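Bought in April, reviewed July 28, 2026, so these have had a proper run before I opened my mouth.

I've been meaning to write up the Omolley wooden blocks for ages. We already had a bin of the Vimix ones (the cheap bright set everybody's cousin seems to own), and I wasn't exactly hunting for more. But I'm a sucker for colored wood, the Skindside shop had them marked down, and well, you know how that goes! I paid full shipping and everything. This is my own money and my own opinion, and I have lots of the second one.

Quick version for people in a hurry: I like them a lot, I have one real gripe about the finish, and I think the storage sack is a joke. Longer version follows.

## First impressions

They arrive in a plain cardboard carton with one folded sheet of paper that has three building ideas on it. I did all 3 before my coffee got cold. After that you're on your own, and I think that's fine – a block set that needs a manual is a model kit. The pieces felt good in my hand right away, smooth on the corners with no splinters anywhere, and I really did go looking for splinters because the Vimix bin gave me a nasty one last winter.

What I noticed most in the first week is how much nicer they are spread out loose than stacked neatly in the carton. Tip them onto a pale hard surface and the colors do half the selling for you. I'd suggest a tile or stone top over carpet any day, even though it's a lot louder when something comes down.

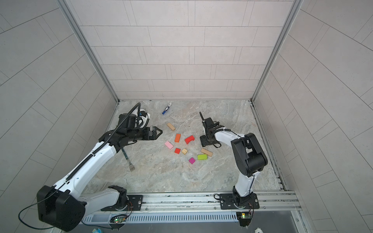

## Building with them

I'm a flat builder, I'll admit it. My sister goes straight up until it topples, and I like to lay a base piece down and fit the small squares on top like a little patchwork. The Omolley set is great for this. The small squares sit snugly next to each other and the heights match well enough that a second layer doesn't rock. On my Vimix pieces you can slide a business card under one corner of pretty much any bridge you make.

The colors are where I get gushy. There's a soft matte pink that looks fantastic beside lime green, and I would never in my life have picked those two to go together. Then you put them over plain unpainted wood with the grain showing and the whole thing calms down. I keep making the same little combination over and over (pink, green, bare wood) and I'm not even a bit sorry.

Now the gripe. The paint marks. Mine started showing small dark scuffs within a few weeks, and the lighter the color, the more you see them. Lime green is the worst for it. I tried a damp cloth, then a damp cloth with a drop of dish soap, then one of those white eraser sponges, which took the mark off and some of the paint with it. Don't do that! The unpainted pieces hide everything and I've started to wish there were more of them in the set.

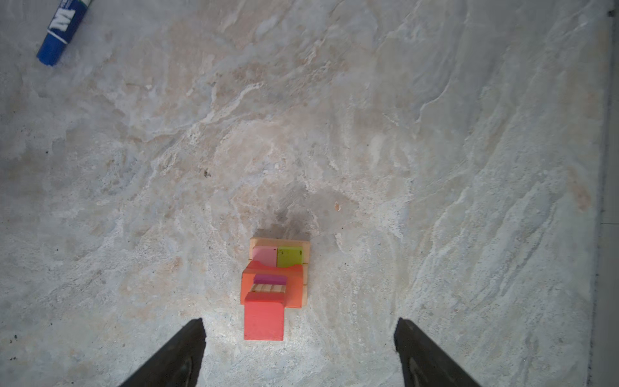

Tihomir Vlachou wrote to me after I grumbled about this in my last newsletter: Mine scuffed too, and I stopped fighting it. I rub a little beeswax on the painted faces, let it sit overnight, and buff it with an old sock. It won't fix the marks you have, but I get fewer new ones. Try it on the bare wood first, it does go a shade darker.

I've waxed four of mine so far and I'm cautiously on board. They feel lovely, a bit grippier too, and that helps on a slick surface where a base piece likes to skate away from you the second you nudge it.

## The sack, and what I'd pay

The sack is thin cotton with a drawstring that came out on day two. I moved everything into an old Babić cookie tin, and the tin makes a wonderful racket. If you have a baby napping nearby, maybe use a shoebox.

On price, the regular tag is 90 dollars and I think that's steep. I got mine on sale and felt good about it. At full price I'd want a better bag and a tougher coat of paint, or at least a couple of spare squares in the carton.
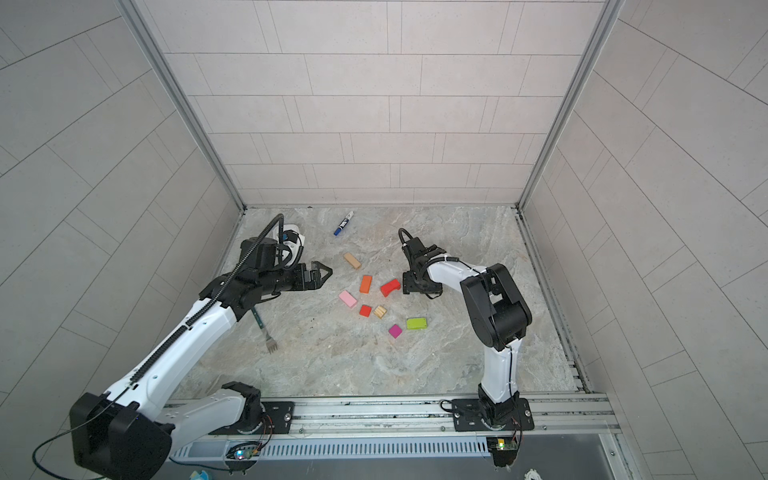
The other thing I'd want is a few more long pieces. You run out of those quickly once you start bridging gaps, and then you end up robbing your own base to finish the top, and it all gets very silly. Skindside told me an add-on pack is planned but couldn't give me a date or a price, so I've put my name on the list.

Four stars from me. Five if they sort out the green.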